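2023-07-18

So Fleltard lost again. By 13 this time, at home, to a Katona side that had dropped six in a row before they got off the bus. I was there for all of it, in the rain, with a cold pie in my hand!

I don't want to be too hard on them (okay, maybe a little). The first quarter was the best football we've played since March. We were quick, we tackled, we kicked to people wearing our colors. Then the backs started handballing sideways like they were scared of the ball, and Katona just walked it through the middle.
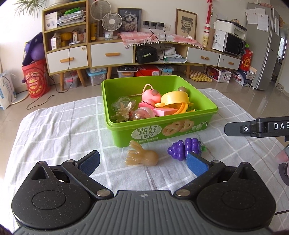
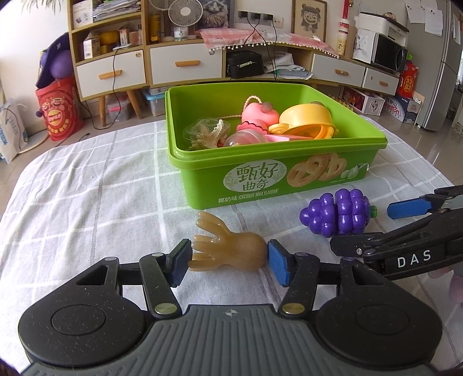 Green cookie container and purple toy grapes on the checked tablecloth.

What gets me is the kicking. We had more shots than they did and still lost, and that's the third time this season I've typed that sentence. Can somebody please stay late after training and kick 100 set shots from the pocket? I'll fetch the balls myself.

The crowd was 214, according to the board by the gate, and I'd say half of them were Katona people. Good on them for making the drive. They sang the whole way back to the parking lot, which I could have done without.

Next up is Pokance away, on that awful sloping ground where the wind comes straight off the river. We haven't won there in years, but I've already packed my thermos and my lucky scarf. Go Flelts!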